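Relabeling the small parts drawers

March 25, 2022

The old system in the back room was handwriting on masking tape. It lasted longer than it should have. The tape goes brittle after a few summers, the ink fades toward brown, and the drawers that get opened most lose their labels first, so the ones you need are the ones you can't read. In the end I had two drawers marked "M3 misc" and one marked only "short."

I have now replaced all of it. These are my notes, mainly for my own use the next time I have to do this.

The cabinets are two Limlow units bought used from a closing print shop in Hiltstead. Together they have 37 usable drawers. The drawer fronts are smooth clear plastic with a molded rail across the top, and the rail leaves a flat area a little under half an inch high. That sets the tape width. Nine millimeter tape fits with a small margin. Twelve millimeter tape touches the rail and starts lifting from the top edge within a week. I tried it on four drawers and took it off again.

Before printing anything I sorted. I would do this part differently. I had sorted by function for years (computer screws, furniture screws, camera screws), and the trouble with function is that one screw can live in three drawers. The new order is thread first, then length, then head. Material and finish come last and only get their own drawer when there is enough stock to justify it. Brass was the hard case. I had a mixed lot of brass and brass-plated screws, and a magnet separates plated steel from solid brass in a few minutes. Color by itself will not tell you.

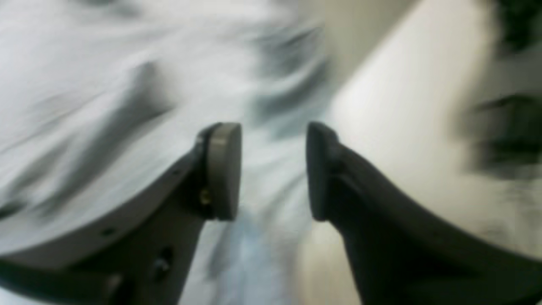 Small brass-colored screw behind the left pad.

Thread identification took most of an evening. A pitch gauge is fine down to a certain size, and below that I find it faster to use known nuts as a reference. I keep a strip of aluminum with tapped holes from M2 to M6 and the common inch sizes next to them. If a screw turns in by hand for three full turns without binding, that is its size. One turn proves nothing. M3 and 4-40 will both start in each other's holes if you are careless, and so will M4 and 8-32. My "M3 misc" drawer was close to half 4-40, which explains a stripped bracket I had blamed on the bracket.

The label text took three attempts. The first version had everything on it: thread, pitch, length, head, drive, material, source. It was readable only from a foot away. The second had thread and length only, and I kept opening the wrong one of two neighboring drawers. The version I kept has two fields in large type and one in small:

M3 x 8
pan, Phillips

Pitch is left off unless it is a fine thread. Coarse is assumed. Inch sizes are written with the hyphen (6-32 x 1/2) and get a black border, which my label maker can add with two key presses. The border does more than I expected. I no longer read the text to know which system I am in.

For tape I used Flimstead laminated, black on white, standard adhesive. I also tried their extra-strength adhesive on the lower drawers. It holds, and it will also take some of your patience when you want it off. The standard version peels cleanly if you warm it with a hair dryer for a few seconds. I would use extra-strength only on textured plastic or powder coating, where the standard adhesive lets go at the corners.

Clean the surface first. I used isopropyl alcohol and a lint-free cloth, let it dry fully, and put each label on from one end with a fingertip. Rounding the corners with scissors helps. A square corner is a handle for every sleeve that goes past.

Omerović, the hardware store near the bus depot, sells screws loose by weight, and the paper bags come with a stamped code that means nothing once you are home. I had been keeping the bags in the drawers as a reference. They are gone now. The code goes in a text file with one line per drawer, and the drawer gets a short number in its lower right corner that matches the line. The file currently has more lines than I have drawers, as a few overflow boxes under the bench got entries too.

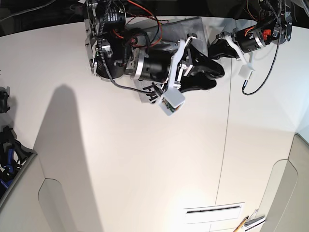

Contrast is the other thing I had underrated. My first idea was clear tape with black print on everything, for appearance, and on the clear drawers it was unreadable as soon as the contents were dark. A stack of black oxide screws behind black text is just black. White tape fixes this regardless of what sits behind it. The black motor body on the arm at the left has small white printed labels, and that is the combination I would pick for any dark housing: an opaque white ground with its own margin, so the text never depends on the surface. I have since put the same white tape on my power supplies and on the black plastic lid of the overflow box. For cables I use a flag label, folded over so the two halves stick to each other, with the text repeated on both sides.

Type size: the larger line is set at the second biggest size the nine millimeter tape allows, the smaller line at the smallest. All caps was a mistake. Mixed case is easier to tell apart at an angle, and I open most of these drawers at an angle.

Total parts, by weight and an average per type, come to something over 3,000. I had guessed far less. The largest single drawer is M3 x 8 pan head at 400, bought in one bag and not needed since. The smallest is a drawer of 19 slotted machine screws with a thread I still cannot match to anything in either system. Its label says "unknown, fine" and will stay that way until I find the nut.

Remaining work: the washers are still sorted by outside diameter, which is the wrong dimension. They should be sorted by the hole, and I need dividers before I can start. I also want a spare cartridge of the nine millimeter tape on hand, as the current one has started showing the striped warning at the edge.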